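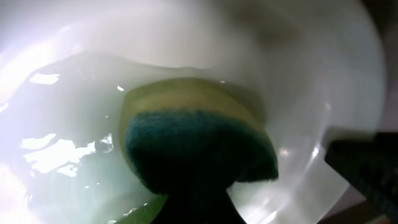
Can I use a regular kitchen sponge on the toilet bowl, or will the green side scratch it?

Posted in Bathroom & Laundry

Hi all! Long-time reader, first time I've had to ask something. We moved into an older rental in September and the toilet is a plain white porcelain one, nothing fancy. It looks nice and shiny most of the time but I get a faint line right where the water sits, and the brush just slides over it. I've been through two brushes now (one came with the apartment, so no great loss) and neither of them does a thing for that line.

So I've gone over to sponges. The ordinary kind, yellow foam on one side and the bluish-green scrubby stuff on the other. It gets into the curve of the bowl so much better than a brush does, and I can press exactly where I want. My sister was over and she was horrified. She says the scrubby side takes the shine off porcelain and once that's gone the bowl gets dirty twice as fast. My mother used one for years and I never noticed anything wrong with her toilet, but then I wasn't looking very hard at it.

What I'd like to know is:

Is the scouring side OK on the glaze or should I stick to the foam?

Is there something I should put on the line first, so I'm not scrubbing so much?

And how do you all keep the bathroom sponge apart from the kitchen ones? I buy a 10 pack and they're all the same color. I'm a bit nervous about mixing them up, for obvious reasons!

I'd like to avoid anything with a really strong smell if I can, the bathroom has no window. Thanks so much in advance.

Thitima Ruangrit

2 people found this helpful

Posted by Rurarton

Hi Thitima, I clean vacation rentals so I do a lot of toilets, and I had this exact argument with my old boss.

Short version, the glaze on a toilet is hard, but those scrubby pads aren't all the same. Some of them have grit in them and some don't, and you can't always tell by the color. The packet should say "non-scratch" somewhere if it's the gentle sort. If it says "heavy duty" I'd keep it for pans. One go with the rough kind probably won't show, but week after week in the same spot can dull it, and the waterline is always the same spot, so your sister does have a point. Use the foam side for the regular clean and save the scrubby side for the line itself, with light pressure and plenty of water.

For the line, it's most likely mineral from hard water. Here's what I do:

Turn off the valve behind the toilet and flush, so the water drops as low as it'll go. You can push the last of it down with a brush, or bail it out with an old cup.

Soak some toilet paper in plain white vinegar and press it along the line. It'll stick by itself if it's wet enough.

Leave it overnight if you've got a second bathroom, or a couple of hours if you haven't.

Put your gloves on, peel the paper off and go around with the sponge. Valve back on, flush, done.

Vinegar does smell a bit, but it's gone once you flush and run the fan for a while. Please don't put it in with bleach or on top of a bleach cleaner that's still in the bowl - the two together give off a gas you don't want to breathe, and with no window I'd be extra careful. Flush a few times first if you've used bleach lately.

If the line comes back in a week, it's your water, and you'll just have to do it more often. I do mine every 4 weeks and never let it build up.

Posted by Clokov

just use a pumice stone, takes it right off. cheap too

Reply from Rurarton

Pumice does work, but keep it wet the whole time and go easy. I've seen a bowl with gray scratches all over it from somebody going at it dry. In a rental I'd try the vinegar first.

1 person found this helpful

Posted by Bae

Nobody's answered the part about mixing them up, so I'll do that one! I snip a corner off. As soon as a sponge leaves the kitchen it loses a corner, and in our house everybody knows a sponge with a missing corner never goes near a plate. My kids have known it since they were tiny. You could write on it with a marker too but mine always washed off, and then you're standing there wondering.

I keep ours in an old margarine tub behind the toilet with a couple of holes poked in the bottom so it drains. Sponges stay damp forever and they get nasty, so I don't hang on to them long. Usually I take one that's getting tired in the kitchen, cut the corner, do the sink first and the toilet last, and then it goes in the trash. That way I'm not storing a toilet sponge at all, and you'd get through your 10 pack without feeling like you're wasting them.

Long gloves are worth it if you're reaching down into the water. I got a pair that come up nearly to the elbow and I keep them only for this - different color from my dish gloves, same idea as the corner.

I can't help on the scratching, I've only ever used the soft side.

Reply from Thitima Ruangrit

Thank you both! I dug the packet out of the recycling and it does say non-scratch, so I feel a bit better about what I've done so far. I'm trying the vinegar paper tonight after everyone's gone to bed. The corner thing is going into use right away.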